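Notebook, Dollodgate workshop
2/10/18

Prepaid data test, continued

Picked up where Skye left off. The question is still whether the photo app counts against the data balance when the Clumach add-on is switched on. Clumach says photo browsing and uploads are free for the length of the add-on. Magnus lost half his balance last month with it switched on, so we want our own numbers before Gobnait writes anything up for the customer page.

Setup

Three handsets, all the same model, all wiped. Each has a new Clumach prepaid SIM with 2000 MB on it. Wi-Fi off, background refresh off for everything but the photo app, automatic updates off. I did not sign in to mail on any of them.

Handset A: add-on active, photo app only.
Handset B: no add-on, photo app only.
Handset C: add-on active, photo app plus browser.

Balance is read by text message before and after each run. The phone's own counter goes in the second column of the sheet. They do not agree to the megabyte and I don't expect them to.

Run 1, browsing

Scrolled the same account's feed on A and B for 12 minutes each, same speed as near as I could manage by thumb. Balance on A did not move. Balance on B dropped, in line with its counter. So far the add-on does what it says.

Run 2, uploads

Uploaded the same 21 pictures from A and B, one after another, no filters. A did not move. B dropped again. Uploads were slow on both. Jessie thinks it's the mast behind the Ogilvie building and she may be right — the signal was down to two bars by the window and one at the bench.

Run 3, links out of the app

I think Magnus got caught by this one. On A I opened links from people's profiles and let the pages load. They open in a window that looks like part of the app, but the balance went down each time. Repeated it on C with the same links in the regular browser and the drop was close to the same. As far as the network is concerned those pages are ordinary web traffic.

Video is less clear. Clips uploaded straight to the app were free on A. One clip that sat on another site and only showed a preview in the feed was charged. I need a longer list of posts before I say anything firm about this. Nives has an account that follows a lot of music pages and will send me some.

Things that went wrong

Handset C asked for a system update in the middle of run 3 and I'm not certain it waited. Throw out C's second reading. The first one is fine.

The balance text is late when the network is busy. Twice I got the old figure, asked again and got a new one. From now on wait for two matching replies before writing it down.

The Suvard logging app stops when the screen locks. Set screen timeout to the longest option on all handsets. Skye, this may be why your figures from the first batch have gaps.

Test pictures

Plain cloth makes a small file, the bookshelf makes a large one. Originals are in the shared folder under "plain" and "busy." Don't crop them.

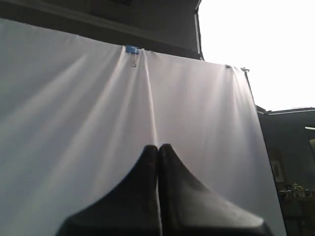 To do

Repeat run 3 on A and B with the new list from Nives.
Ask Clumach support in writing whether links opened inside the app are covered. Gobnait has the account login.
Top up B before the next session.
Check what happens at the moment the add-on expires. Magnus says his phone gave no warning and went on loading pictures at the normal rate. Let A's run out with the app open and read the balance right after.
Try one handset on the 3G setting only.
Hold the customer page until the written answer is in. If it takes into November, put up the browsing and upload results alone and leave video out.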